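Workshop notebook, August
Natural dye tests, wool and cotton

Madder pot went on at 9.15. Same recipe as last time, but Vandana Yadav ground the root finer and we left out the chalk. Wool skeins went in already mordanted with alum. Held the bath at 60 degrees for the whole run and turned the skeins with the long spoon whenever someone walked past. Colour came up quickly in the first part and then slowed. Parveen thinks the finer grind gave up most of its dye early. I would like to see it again before agreeing.

Rinse water ran brownish for longer than I wanted. Left to cool in the pot next time.

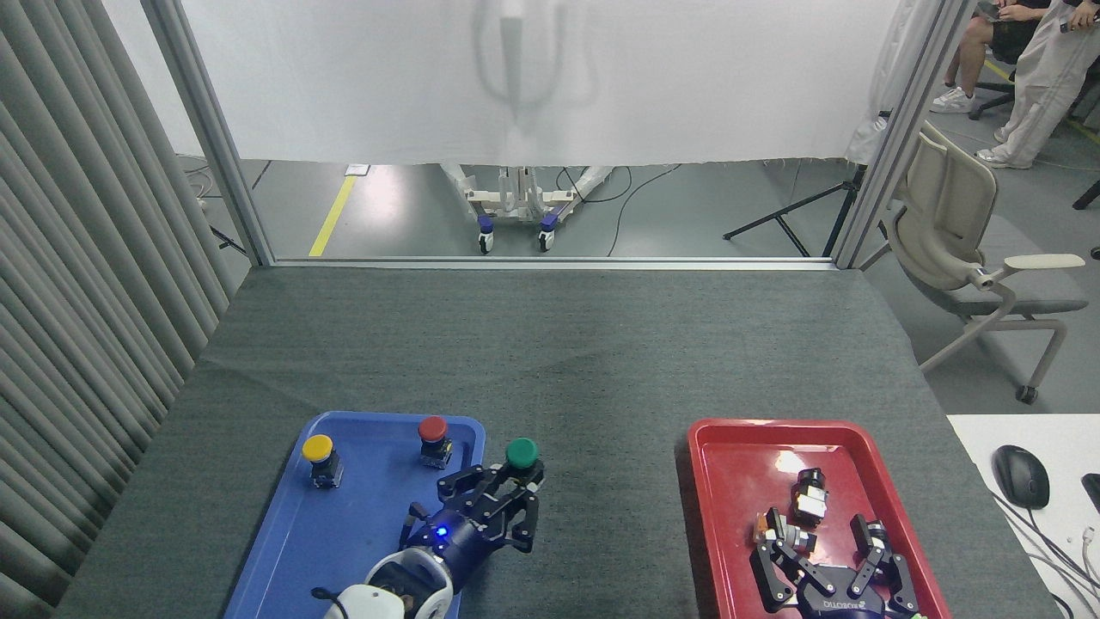

Naming the shades is still a mess. Chandrasekhar's labels say "brick" on two skeins that are plainly different, and Ruby-Lee calls both of them rust. I want fixed reference colours on the wall chart, strong ones, and then every skein described by which it leans towards. The red, yellow and green of those button caps would do for three of the anchors, and the blue of the tray for a fourth. Madder sits between the red and the yellow, weld over iron drifts to the green. Rajeshwari to paint the swatches.

Weld on cotton: poor. Patchy where the cloth had folded over itself. The Harasym cotton probably needs a longer scour, it still beaded water in one corner. Cut 5 new strips and put them to soak overnight. 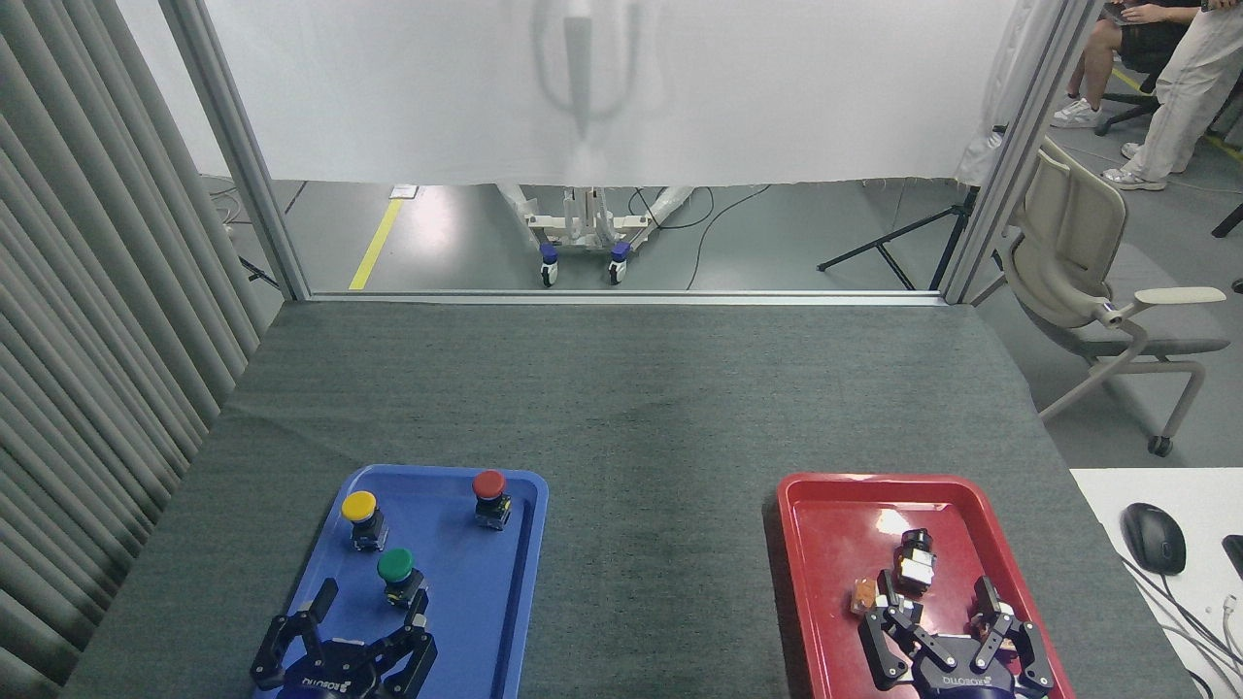

To do
Scour the rest of the cotton
Repeat madder with chalk, fine grind
Light test: half of each skein under card in the south window, 25 days
Order alum from Zaltbridge, we are down to the last tub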